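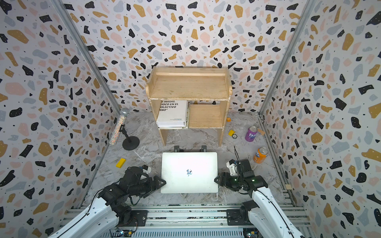 Figure 6-1. Both grippers at the side edges of a closed laptop on the tabletop.

6. Desk-Clearing Task

6.1 Scope

This section covers set-up and supervised running of the desk-clearing task on the Umthorpe two-arm bench. The operator should have finished arm homing and wrist camera alignment (Section 4) and should know how to use the stop button (Section 2).

Desk clearing means putting a laptop, a book and small desk items where they belong on or around a desktop shelf. It is rated Supervised in the Zerkby task library. An operator must stay within reach of the stop button for the whole run. No household task in the current library is rated Unattended, and this manual should not be used to justify leaving the bench running in an occupied home or office.

6.2 Current Capability

The ratings below apply to task library version 2.

Closed laptop, flat surface to shelf top: Supervised. Needs both arms.
Book, flat on tabletop to shelf bay: Supervised. The operator may need to turn the spine.
Beverage can, lying on its side: Supervised. Empty cans only.
Sponge or small block: Supervised.
Folding laptop stand, moved as a unit: Supervised.
Folding laptop stand, opened or closed: Not supported.
Microphone, moved without its stand: Supervised.
Microphone, seated in a clip: Not supported.
Open laptop: Not supported. Close the lid by hand before starting.
Anything with a cable attached: Not supported.

A person clears the same desk faster than the bench does. The task should be chosen for evaluation or training, and no time saving should be planned around it.

6.3 Laptop Transfer

The laptop is the heaviest object in the standard set and the only one that always takes two arms. The arms grip opposite side edges, lift together, carry the laptop over the front of the shelf and lower it onto the upper surface. Most faults in this task are recorded during the lift or the final lowering.

The maximum laptop mass is 1,765 g. The maximum width across the gripped edges is 375 mm. Weigh and measure the laptop before first use, including any case or sleeve. Remove cases with rubber feet.

CAUTION: Shut down the laptop and unplug all cables and adapters. A trailing cable can catch on the forearm and pull the load sideways.

CAUTION: Do not try to catch a laptop that is slipping. Press stop and let the arms hold position. Fit the padded mat under the lift area if the laptop is in daily use.

6.4 Set-Up

1. Set the bench controller to Hold. Confirm that neither arm moves when the task screen is opened.

2. Place the desktop shelf against the back wall, centered between the rear posts. Press down on each end of the top board. If the shelf rocks, shim the legs before going on.

3. Clear the upper surface of the shelf. The bays below may stay loaded. A book may stand upright or lie flat in its bay, provided it does not stick up past the top board.

4. Place the laptop on the tabletop in front of the shelf with the lid closed. Both side edges must be clear of other objects.

5. Place the remaining items. Keep cans and small parts out of the strip between each gripper and the laptop. A can on its side should not point its open end at the arm rails.

6. Wipe the tabletop dry. On glossy surfaces, dim any overhead lamp that leaves a white patch on the laptop lid in the wrist camera view.

7. Jog each arm by hand control to its side of the laptop. The fingertip should meet the edge near the middle of its length. Return both arms to Ready.

8. Select Desk Clearing, then Laptop, then Upper Shelf. Enter the measured mass and width.

NOTE: The width value sets the grip spacing. An entry that is too large will cause the arms to close on air and report fault L-04.

6.5 Running the Task

1. Press Start. The arms approach at reduced speed.

2. Watch both contact points. If one fingertip rides up on the lid, press stop, jog clear and repeat from step 7 of 6.4.

3. At the Lift Check prompt, look at the gap under the laptop from the front. Accept only if the gap is even from left to right.

4. Keep hands behind the front rail while the load is above the tabletop.

5. At the Place Check prompt, confirm that the laptop is fully supported. Accept, and the grippers will open and withdraw.

6. If the next item is the folding stand, check its position before pressing Continue. The arms do not search for a stand that has been moved by hand after the task began.
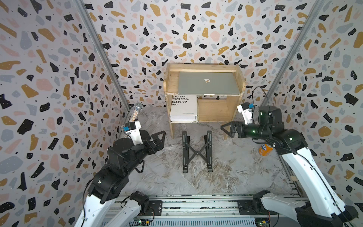 Figure 6-2. Laptop on the upper shelf, set toward the right. Folding stand on the tabletop; both grippers empty.

6.6 Acceptance

Record the transfer as Pass if the laptop lies flat, is closed, and has no edge hanging over the front of the shelf. It does not need to be centered. A strip of bare shelf at one side is acceptable. Squaring the laptop to the shelf by hand after placement is permitted but must be logged as an assist.

Record Partial if the laptop is on the shelf but rests on the raised rear edge or a side panel. Record Fail for any drop, any operator catch, or any run taking over 20 minutes with stops included.

Score the other items separately. A Pass on the laptop says nothing about the book or the cans.

6.7 Common Faults

L-02, uneven lift. One arm leads the other. Lower by jog, re-home both arms and retry.

L-04, no contact. Check the width entry and the laptop angle.

L-07, load slip. Inspect the fingertips for dust or wear. Clean with a dry cloth only.

S-01, shelf moved. The shelf was pushed during placement. Re-center it and repeat from step 2 of 6.4.

C-03, wrist camera lost. Reseat the connector at the camera module with the controller in Hold.

Three L-07 faults in a row on the same laptop mean that it should be removed from the object set. Send the run log and the laptop dimensions to Morfudd James at the Prosser service desk. Replacement fingertips are ordered through Dillside under the bench serial number.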